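Wiping an old PC before it leaves the house – quick tips
4 min read
12 shares

Clearing out the spare room and there's a tower PC under the desk. Before it goes to the recycling center, or your nephew, or a stranger off the local listings, sort out what's on it. Tax forms. Scans of passports. Every password the browser ever saved. Do this on a morning when you're not in a rush (I was, hence the notes).

Copy what you want first

Photos, documents, the desktop, the downloads folder. Check downloads twice, everbody forgets it. Then email, if you kept it in a program on the computer and not in a web page. Open a few files from the backup on another machine before you wipe anything. Backup drive goes in a drawer, labeled, with the month on it. Mine says June.

Sign out of everything

Browser, cloud storage, music, the office programs. Some software only lets you use it on 2 machines, so deactivate the old one or you'll be on the phone later. Then go into each account from your new computer and remove the old one from the list of devices. Change the email password while you're there.

Wipe or pull the drive

Deleting files and emptying the trash does very little. The files stay put until something writes over them.

– Computer still starts: use the built-in reset, pick "remove everything," then the option to clean the drive. Slow. Leave it overnight, plugged in.
– Computer won't start: take the drive out. Power off, cord out of the wall, hold the power button for a few seconds, side panel off. Touch bare metal on the case before you touch anything else.

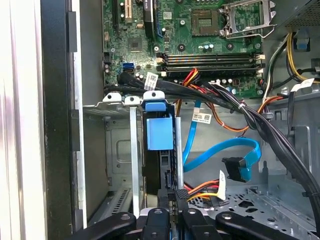 Which drive is it?

Older spinning drives are a metal box, heavier than they look, with two cables. Unplug both, undo the screws, slide it out. Solid-state ones are lighter, and the newest are a little stick screwed flat to the motherboard, easy to miss. Check for more than one. My Voritz had a second drive I'd forgotten all about, with 300 photos and an old résumé on it.

Spinning drive you'll never use again – drill through it. Safety glasses, scrap wood underneath, clamp it down. Three or four holes. Solid-state is different, a hole can miss the chips completely, so use the erase tool from whoever made it or take it to a shop that shreds.

Don't drill anything with a battery in it. Ever.

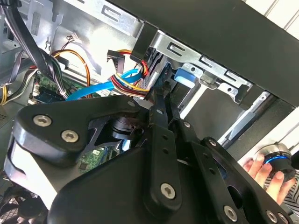
Other places your stuff hides

– Memory cards left in the slot on the front
– Disc still in the tray
– Sticky notes inside the case or under the keyboard (PIN 1732, in my handwriting, oh dear)
– Printers. The big ones keep copies, look for a reset in the menu
– Old routers. Factory reset with a paper clip, hold it in

Getting rid of it

Girish Prajapati at Chaudhary Repairs in Onthorpe shreds drives on a Thursday, bring them loose, not in the computer. Ask for the slip with the serial number and check it agains the label before you leave. The rest of the tower can go to electronics recycling. Keep the power cord, it fits half the things in the house.

7 comments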